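Dec 11, 2020

# Skondstead, six months on: a review of the planning and control software on our two arms

I promised back in June that I'd write this up once the novelty had worn off, and it has now well and truly worn off, so put the kettle on. Skondstead is the software we use to plan and run motion on a pair of arms that share a table. It handles calibration, collision checking, grasp suggestions and playback. We came to it from Desjardins, which I was fond of for years, and I'll compare the two where I can.

The work we give it is humble. Small things get picked up and moved between ordinary dishes and lunch containers, because those have rims and shine and awkward corners, and a planner that copes with them will cope with most of what we're asked to do.

The perception side is what won me over. Desjardins always treated a glossy plate as a bit of a rumour: the rim would come and go in the depth data, and the planner would cheerfully route a fingertip through the spot where it had vanished. Skondstead fits a simple shape to the dish first and looks for whatever is sitting in it second. A toy car lying diagonally near the rim is the sort of case I mean. The long axis has to be right, and the fingers need to come down either side of the body without fouling the edge of the plate. You can nudge the suggested grasp by hand, and your nudge is remembered as a preference for similar objects (a lovely touch, and one I'd missed in the manual until well into winter).
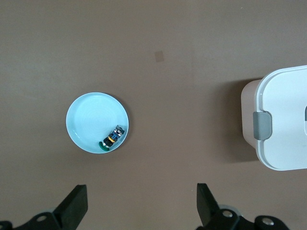

## Planning for two arms

I had my doubts about this part. Two arms reaching over the same brown tabletop will find each other sooner or later, and our old approach was to let one wait while the other worked, which was safe and terribly dull to watch. Skondstead plans both together and lets you colour each arm's reserved space in the viewer, so you can see where the volumes brush up against each other before you press go.

It's very good with the arms themselves. It's less good with cables. You can draw a padded zone by hand for a cable loop, and I'd recommend you do, but the zone doesn't follow the arm as it moves, so you end up making it bigger than you'd like and giving away useful reach. I wrote to Endwood, who make the thing, and had a kind and detailed reply saying that moving zones were planned. I'm still waiting, in good humour.

The timeline editor deserves a mention too. Each arm has its own track, and you can drag a sync marker between them so that, say, one gripper holds off beside a plate while the other is down in a bowl. I've grown to love it! My only grumble is that undo stops at 100 steps, and a fussy afternoon will get through those faster than you'd think.
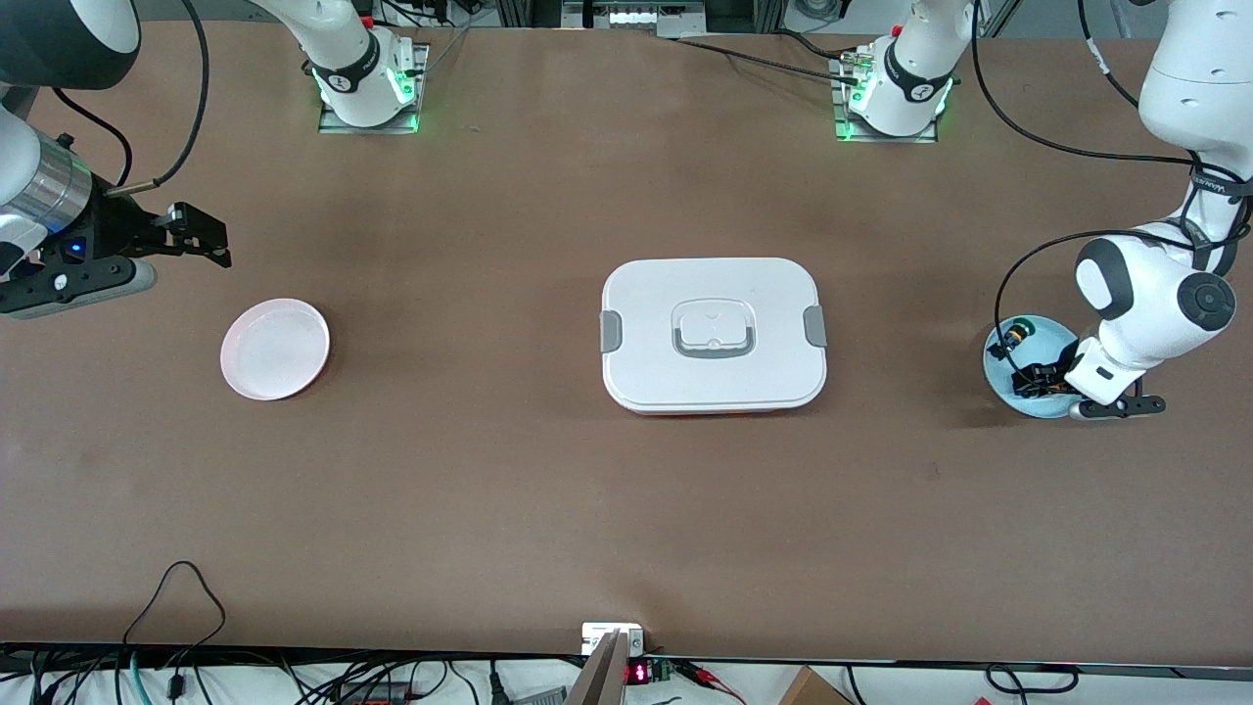 Imo reckons I'm being too generous about the editor, and that anybody with more than a handful of tasks should skip it and write the scripts directly, as the editor saves its files in an order that makes comparing versions a misery. Fair enough – I tried it on our own repository and moving one marker changed half the file.

## Odds and ends

- Calibration is guided and patient. Do the whole thing after moving a camera, even when it offers you the short version.
- The log viewer is plain but quick, and you can search it by joint or by gripper state.
- Force limits are set per task. I'd favour one sensible default for each arm as well.
- Version 2 projects open in the current release, but custom gripper shapes have to be imported again.

I'd give it four stars out of five, and I've renewed our licence for another year. If moving zones turn up in that time I'll come back and add the other half star, and perhaps the whole one if they sort out the file order for Imo.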